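主题：Re: 手把手拖动示教和遥操作，新人该先学哪个？
发件列表：Plitdale 示教讨论列表
日期：2020年3月23日

各位好，隔了好几天才坐下来回信，先跟发问的朋友说声抱歉。 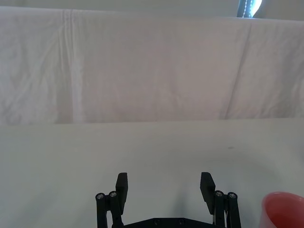

我先从遥操作说起吧，毕竟我们组这一年多主要就是干这个，拖动示教反而是后来才补的课。您信里问新人为什么老是在接近物体的那一段犹豫，我自己的体会是，大家刚上手的时候眼睛只盯着腕部相机的画面，而腕部画面里目标常常在很边上的位置。像红杯子只在右下角露出一部分、两根手指张得大大的对着白桌面中间，这种起始姿态我最喜欢拿来给新人练手，因为他得先想清楚往哪边挪、挪多少，再去碰手柄。背后挂一块白布，桌面也是白的，杯子的颜色一下子就跳出来了，新人心里踏实很多。等他练熟了，再把布撤掉，换成平常乱糟糟的背景也不迟。

> 我们这边刚装好 Lastus，打算录一批抓杯子的演示。
> 组里两位新同学，一位觉得直接抓着机械臂拖最自然，
> 另一位坚持用手柄遥控，说这样手不会进画面。
> 我两种都试了，拖动的轨迹顺，但录下来总有胳膊晃来晃去；
> 遥控的画面干净，可是一条要磨很久，快到杯子跟前就停住不敢动。
> 请问列表里的前辈们，新人应该先学哪个？一条演示录多长合适？
> 另外，夹爪一开始要不要张到最大？

两位同学说的都有道理，这个架我们组里也吵过（吵得还挺凶的，哈哈）。我现在的做法是先让新人拖半天，什么都不录，就让手记住这台机械臂哪里顺、哪里别扭，关节快到极限的时候是什么感觉。有了这个底子再去拿手柄，进步快得多。正式录的时候，如果训练要用腕部画面，我建议还是用遥操作，免得演示里有人手、部署时却没有，模型学到些莫名其妙的东西。要是您只用关节轨迹，不用图像，那拖着录完全没问题，不必为难自己。

说到长度，我们在 Yimer 那批数据里把一条的上限设成2000步，后来发现真正用得上的远没有这么长。有一条抓杯子的演示录了1255步，我回放的时候从头看到尾，前面大半都是操作的人在杯子旁边打转，自己看了都着急。那个人就是我。后来我养成一个习惯，动手之前先在心里走一遍：横移、对正、下降、合拢、抬起，想好了再按开始。中间犹豫了就干脆作废重来，不要舍不得。

夹爪的问题，我是赞成一开始就张开的。张开着过去，只需要操心位置；要是一边移动一边还惦记着开合，新人的手指头肯定打架。不过杯子这种东西口大，您要想清楚是从外面夹杯身，还是一根手指伸进去夹杯沿，两种抓法不要混在同一批里。我们早先混着录了202条，训练出来的策略到了杯子跟前左右为难，最后只好按抓法拆成两份重新标，费了好大功夫。

还有一件小事，窗边的光请多留意。我们那边上午和傍晚的桌面亮度差得很远，现在固定拉上帘子再录，同时也另外留一小批不拉帘子的，将来做测试用。至于手柄的灵敏度，Lastus 默认的平移速度对新人来说偏快，我会调低一档，等他不再来回修正了再调回去。

您要是方便，可以挑一两条觉得“磨得很久”的回放传到 Plustura 的共享目录，我很乐意看看，光凭文字猜总归隔着一层。我们五月还要再录一批叠杯子的，到时候起始姿态表也可以发出来给大家挑毛病。

祝录制顺利，也请替我向两位新同学问好。

Plitdale 遥操作组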